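# 공유 사무실 공용 프린터의 설치 위치와 이용 규정 문구에 관한 문의

분류: 사무실 운영 > 공용 기기 · 11월 등록

**Rorkbridge 입주지원실**

당 기관은 Rorkbridge 건물 내 공유 사무실을 운영하고 있습니다. 최근 일부 호실을 재배치하면서 별도의 복사실을 폐지하였고, 공용 프린터를 일반 업무용 책상 위에 두는 방식으로 전환하였습니다. 이후 입주사로부터 아래와 같은 의견이 접수되어, 유사한 공간을 운영하시는 기관의 의견을 구하고자 합니다.

- 프린터가 놓인 책상에 개인 소지품이 함께 놓이는 일이 잦아 용지 보충이 불편하다는 의견
- 전원선과 통신선이 책상 위와 바닥에 노출되어 통행 및 청소에 지장이 있다는 의견
- 출력물이 장시간 회수되지 않아 문서 보안이 우려된다는 의견
- 대량 출력 시 다른 이용자의 대기 시간이 길어진다는 의견

현행 이용 규정은 복사실이 있던 시기에 작성된 것으로, "기기 주변을 청결히 유지한다"는 조항 외에 책상 위 공간의 사용에 관한 내용이 없습니다. 한 번에 출력할 수 있는 매수는 200매로 정하고 있으나, 이를 초과하는 경우의 절차는 명시되어 있지 않습니다. 미회수 출력물의 보관 기간도 정해진 바가 없습니다.

문의드리는 사항은 다음과 같습니다. 일반 책상에 프린터를 두는 경우 주변 공간을 어느 범위까지 공용 구역으로 지정하는 것이 적정한지, 미회수 출력물은 얼마 동안 보관한 뒤 파기하는 것이 일반적인지, 그리고 규정에 그대로 옮겨 쓸 수 있는 문구가 있는지 알고자 합니다. 별도 가구의 구매는 금년도 예산에 반영되어 있지 않으므로, 기존 가구를 활용하는 방안을 우선하여 안내하여 주시기 바랍니다.

---

**Irkero 시설운영파트**

당 파트는 Irkero 지점의 공용 기기를 관리하고 있으며, 동일한 전환을 거친 바 있습니다. 문의하신 순서에 따라 답변드립니다.

### 공용 구역의 범위

책상 전체를 공용 구역으로 지정하는 방식은 권장하지 않습니다. 좌석이 부족한 시간대에는 지켜지기 어렵고, 위반 여부를 두고 이용자 간 다툼이 생깁니다. 당 지점은 프린터의 급지부와 배출부가 완전히 열리는 범위를 먼저 확인한 뒤, 그 바깥으로 손이 드나들 여유를 더하여 구역을 정하였습니다. 구역의 경계는 책상 표면에 얇은 표시 테이프를 붙여 나타냅니다. 안내문만 게시하였을 때보다 문의가 줄었습니다.

책상 모서리가 곡선인 경우에는 주의가 필요합니다. 직선형 책상과 달리 프린터를 가장자리에 나란히 맞출 수 없으므로, 받침의 네 모퉁이가 모두 상판 안쪽에 들어오는지 확인하여야 합니다. 급지함이 앞으로 열리는 기종은 급지함을 연 상태에서도 본체가 흔들리지 않아야 합니다.

상판이 평평한 프린터는 선반처럼 쓰이기 쉽습니다. 컵이나 서류철을 올려 두는 일이 반복된다면, 덮개 위에 물건을 두지 않는다는 조항을 별도로 두시기 바랍니다. 스캔 기능이 있는 기종에서는 하중으로 인하여 유리면이나 경첩이 손상될 수 있습니다.

### 소지품

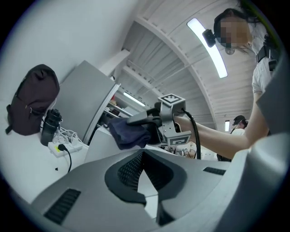
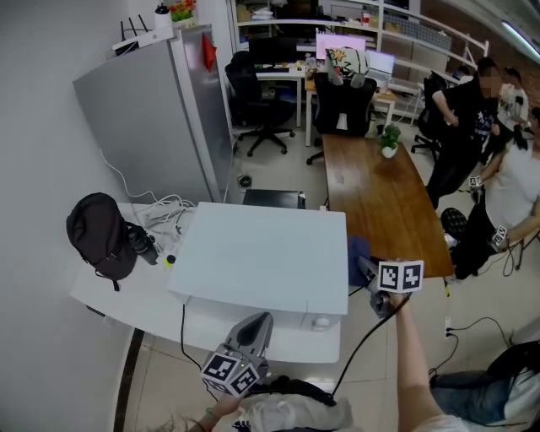
두 번째 사진: 곡면형 흰색 책상 위의 프린터와 그 왼쪽에 놓인 배낭 및 물병

가방과 음료 용기는 구분하여 규정하는 것이 좋습니다. 가방은 옮기면 해결되는 문제이나, 음료는 기기 고장과 감전의 위험이 있습니다. 당 지점은 가방에 대하여는 "다른 이용자의 요청이 있을 때 즉시 옮긴다"로 정하고, 음료에 대하여는 마개의 유무와 관계없이 공용 구역 및 멀티탭 주변에 두지 못하도록 하였습니다. 마개가 있는 용기를 허용하였던 시기도 있었으나, 현장에서 구분하여 안내하기가 번거로워 폐지하였습니다.

가방걸이를 책상 측면에 부착하는 방법은 비용이 적게 들고 이용률도 높습니다. 다만 통로 쪽에 부착하면 통행자의 옷이 걸리므로 벽면 쪽을 권합니다.

### 배선

책상 위에 멀티탭을 두는 경우, 남는 전선은 느슨하게 정리하여 고정하시기 바랍니다. 전선을 단단히 감아 묶은 채 사용하면 열이 쌓일 수 있습니다. 바닥으로 내려가는 전선은 책상다리를 따라 고정하고, 통로를 가로지르는 구간에는 바닥용 덮개를 설치하여야 합니다. 레이저 방식 프린터는 예열 시 순간 소비전력이 크므로, 제조사 설명서에서 멀티탭 연결을 허용하는지 먼저 확인하시고, 허용하지 않는 경우 벽면 콘센트에 직접 연결하시기 바랍니다.

### 대량 출력과 미회수 출력물

기존의 200매 기준은 유지하셔도 무방합니다. 초과분은 이용자가 나누어 출력하되, 묶음 사이에 대기 중인 작업이 있으면 먼저 처리되도록 10분의 간격을 두게 하면 됩니다. 마감 시기에는 예외 신청을 받는 창구를 두십시오. 당 지점은 오후 5시까지 접수된 건에 한하여 업무 종료 후 출력을 허용합니다.

미회수 출력물은 발견 즉시 내용이 보이지 않도록 뒤집어 잠금장치가 있는 보관함에 넣습니다. 보관 기간은 168시간으로 하고, 기간이 지나면 세단하여 파기합니다. 종전에는 "일주일"로 표기하였는데, 휴무일의 포함 여부를 묻는 문의가 계속되어 시간 단위로 바꾸었습니다. 보관함에 넣은 일시는 표지에 적어 두어야 기산점에 관한 이견이 없습니다.

### 규정 문구

아래 문구는 당 지점의 규정에서 발췌한 것으로, 기관의 사정에 맞게 수정하여 사용하실 수 있습니다.

> **공용 프린터 주변 공간의 사용**
>
> 1. 이용자는 표시된 공용 구역 안에 개인 소지품을 두지 아니한다.
> 2. 음료 용기는 공용 구역 및 전원 장치 주변에 두지 아니한다.
> 3. 프린터 덮개 위에는 물건을 올려 두지 아니한다.
> 4. 이용자는 관리자의 승인 없이 프린터의 전원선 및 통신선을 분리하거나 다른 기기에 연결하지 아니한다.
> 5. 회수되지 아니한 출력물은 관리자가 168시간 동안 보관한 후 파기하며, 파기된 출력물에 대하여 재출력 비용을 보상하지 아니한다.

4항은 누락하기 쉬우나 반드시 포함하시기 바랍니다. 개인 충전기를 연결하려고 프린터의 전원을 뽑는 사례가 가장 많은 장애 신고로 이어졌습니다.

---

**Danko 사무국**

저희는 규정 없이 운영합니다. 프린터 옆에 "사용 후 정리 바랍니다"라고 적어 두었고 특별한 민원은 없습니다. 입주사가 적은 곳이라면 이 정도로 충분하다고 판단됩니다. 용지는 책상 아래 서랍에 보관합니다.

---

**Dornasent 기록관리과**

위 답변에 문서 보안과 용지 보관에 관한 사항을 보충합니다.

미회수 출력물을 줄이는 가장 확실한 수단은 인증 후 출력 기능입니다. 이용자가 기기 앞에서 번호를 입력하거나 출입증을 접촉하여야 출력이 시작되므로, 출력물이 배출부에 방치되는 경우가 크게 줄어듭니다. 보유하신 기종이 이 기능을 지원하는지는 설정 메뉴의 보안 또는 작업 보류 항목에서 확인하실 수 있습니다. 소형 기종은 조작부에 단추만 있고 화면이 없어 번호 입력이 불가능할 수 있으며, 이 경우에는 컴퓨터 측 출력 서버에서 보류 기능을 설정하는 방법을 검토하시기 바랍니다.

보관 기간에 대하여는 개인정보가 포함된 문서를 따로 취급할 것을 권고합니다. 인사 서류, 계약서, 신분증 사본 등은 소유자를 확인할 수 있으면 당일 중 반환하고, 확인할 수 없으면 일반 출력물보다 짧은 기간을 적용하여 파기하는 것이 적절합니다. 관리자가 소유자를 확인하기 위하여 문서의 내용을 열람하는 범위도 첫 장의 제목과 기관명으로 제한하여 두시기 바랍니다.

용지는 개봉한 포장을 접어 밀봉하고, 창가와 바닥을 피하여 눕혀 보관하여야 합니다. 습기를 머금은 용지는 말림과 걸림의 주된 원인이며, 장마철에는 급지함에 하루 사용분만 채우는 것이 바람직합니다. 책상 아래 서랍에 보관하는 방식은 무방하나, 서랍이 바닥에 가까운 경우에는 물청소 시 포장이 젖지 않는지 점검하여야 합니다.

끝으로, 기기를 교체하거나 반납할 때에는 내부 저장장치에 남은 출력 기록의 삭제 확인서를 임대 업체에 요청하시기 바랍니다. 해당 서식은 계약서에 첨부되어 있는 경우가 많습니다.

---

**Rorkbridge 입주지원실** (등록자 의견)

상세한 답변에 감사드립니다. Irkero 시설운영파트에서 제공하신 문구를 바탕으로 개정안을 작성하고, 개인정보가 포함된 문서에 관한 항목은 별도 조항으로 추가할 예정입니다. 당 기관의 프린터는 인증 후 출력을 지원하지 않는 기종으로 확인되어, 출력 서버의 보류 기능을 검토하고 있습니다. 표시 테이프의 경우 상판에 자국이 남는지 여부를 아시는 기관이 계시면 추가로 안내하여 주시기 바랍니다.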